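[Rillcombe-list] Gripper fingers, second set – gripping the white bin 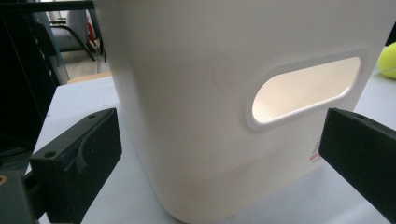
2 min read

Hi all,

Second set of fingers is on the hand-held gripper and I've been trying it at the bench on the big white storage bin. They're still in black, same print settings as the first pair, and the bracket is unchanged.

Violeta Urrutia wrote:
> Did you ever get past the slipping on smooth plastic? Mine
> hold a tennis ball all day but slide straight down the wall
> of a bin. I was going to glue rubber on and hope. Also, what
> are you doing for the opening width? The Zurner drawings say
> one thing and the parts I printed say another.

Violeta, partly. Squeezing a wide bin across the wall is a losing game with fingers this short. The wall flexes and you end up pushing it away. What works better for me is one finger hooked through the handle slot and the other flat against the outside. With an empty bin I got 18 lifts before a drop. With 278 grams of offcuts in it I got 6, and the rim of the slot started to ride up the finger near the end.

I'd hold off on the glue. Petrică tried it on his and it peeled at the corners. He's now got a strip of bike tube held under the screw at the top of each finger, and it can be swapped in a minute.

On the width, the drawings are out. Measure your own bracket before you print, and leave a bit for the screw heads. I lost a whole evening's print to that one.

Still to do: round over the tip so it finds the slot without me having to aim it, and move the lower hole back a few millimetres. I'll put the revised files in the Rillcombe folder in October. If anyone has grey filament they don't want, I'm nearly out of black and don't mind the colour.

Ruxandra Husar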